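**Re: Extrusion bench frame — racking and feet on carpet**

**plidincombe_rails**
Bench frame is slotted aluminium extrusion, cross members in a lattice, standing on dark carpet. It racks when anything heavy moves on top. Corners are held with Gernent cast brackets, one bolt per face. Would gussets fix this or do I need a diagonal?

**mitre30**
What length are the long rails, and what is the bolt torque? One bolt per face will always creep.

**plidincombe_rails**
Long rails are 30 inches. Torque is whatever a short hex key gives. The corner nearest the white housing is the worst, black edge board runs along the front.
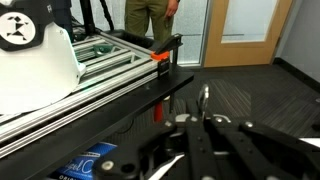 Page 2 of 3

**Clolledmont**
Lattice looks fine to me. The long beams have cross members between them, so in plan it should be stiff. Your racking is in the legs. Gussets at the top of each leg, two bolts per face, then check again.

Also, is the green bracket lying on the rails meant to be fitted somewhere?

**plidincombe_rails**
Spare. Printed it in December and never used it. Will try gussets on Sunday.

**mitre30**
Disagree with Clolledmont. Gussets help at the joint but the carpet is doing half of this. Feet sink unevenly, the frame twists, and you blame the corners. Put a sheet of 13 mm ply under it first and change nothing else.

**Clolledmont**
Carpet gives you rocking. He described racking. Different fault, and ply won't touch it.

**mitre30**
On a soft floor you get both, and you can't separate them until the floor is taken out of it. I had the same on a frame at Man — new corner brackets all round, no change, then a board under the feet and it was usable.

**slotnut_4000**
Check the T-nuts before buying anything. The drop-in type often fail to turn fully and feel tight on the bolt while gripping one lip of the slot. Back each one off, look down the groove, retighten.

**plidincombe_rails**
Three of the T-nuts on the left leg were not turned. Refitted. Better, still moves. Ply next, then gussets.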